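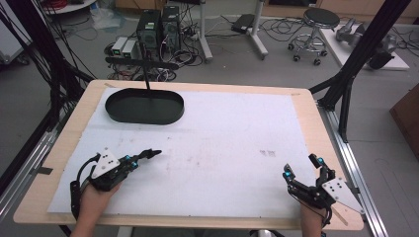 Una pinza en cada mano sobre el tablero blanco, en el taller de Vendeck.

Inicio | Reportajes | Oficios | Tecnología | Suscríbete

Enero
Por Iñaki Requena

Llegué a Vendeck pensando que enseñar a un robot sería cosa de teclados, y me encontré con algo mucho más parecido a la cocina de mi abuela, donde las cosas se aprendían mirando unas manos (y repitiendo hasta que salían). Quien enseña empuña dos pinzas negras, de dedos articulados, y hace la tarea con ellas. Encima de cada una va una placa triangular blanca con puntos negros, que sirve para seguir el movimiento de la mano en el espacio.

Me dejaron probar, ¡y qué torpeza la mía! Uno cree que sabe coger un objeto hasta que tiene que hacerlo con dedos prestados, despacio y sin titubeos, porque el titubeo también se aprende. En el proyecto, que se llama Nasberg, piden 400 repeticiones de cada gesto antes de entrenar nada, y llevan guardadas 3315 demostraciones.

A media tarde paramos a tomar café y la conversación se fue, como siempre, a los errores: las tomas buenas que se borraron, la semana entera dedicada a doblar un trapo. Después volvieron al tablero, y yo me quedé un rato más mirando, con el abrigo ya puesto.

Contacto | © Brillik | Volver arriba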